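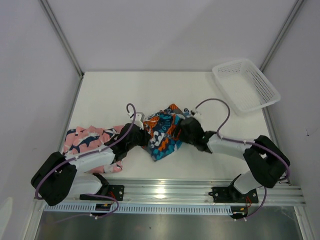 Nekaveck has begun teaching its two-armed bench robots to handle laundry by remote control, with operators guiding the arms through each job instead of writing out the movements in code.

The work is part of a project called Bavard, which started in January with 30 hours of operator time set aside for cloth. The task is a simple one at home: pick crumpled fabric up off a table and put it in a small basket. Cloth never lies the same way twice, and a fixed program tends to fail as soon as a fold moves.

An operator works a pair of hand controllers and the arms copy the motion. Joint positions and camera views are recorded together, including views from the wrists, and the recordings are later used to train the control software.

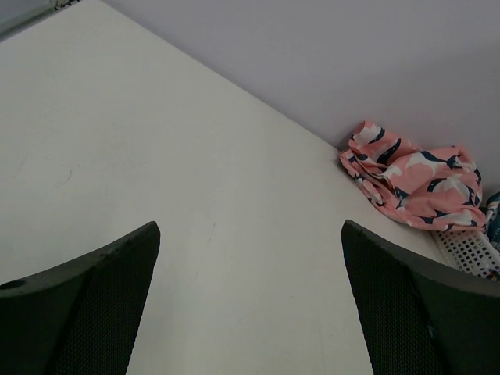
New operators practise for some eight hours before their runs are kept. Most of that goes into learning where to pinch – a grip too close to the middle of a piece brings the whole bundle up, and a grip on a single edge can slip.

"You want to rush because your own hands would have finished already," said operator Vilmos Hegyi. "The good runs are the slow ones. If I fumble a pickup and recover it, we keep that too."

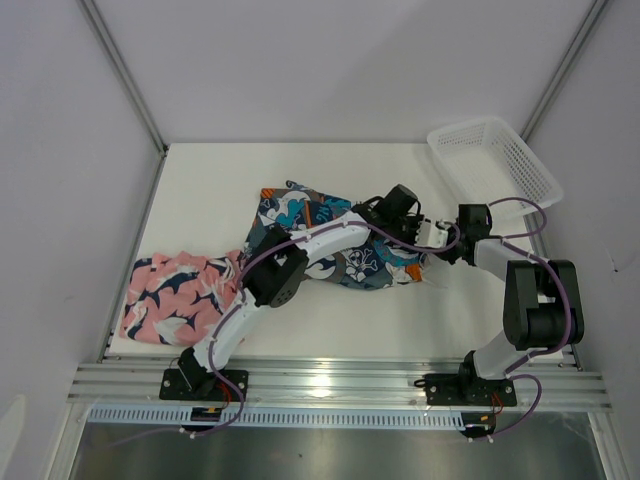

Two-armed bench robot
Nekaveck

Patterned fabrics are used along with plain ones so the software does not come to rely on a single colour. Partner firm Jerkaron is labelling the recordings, and two more operators will join the project after training. Towels are next on the list.

14 Jun 2020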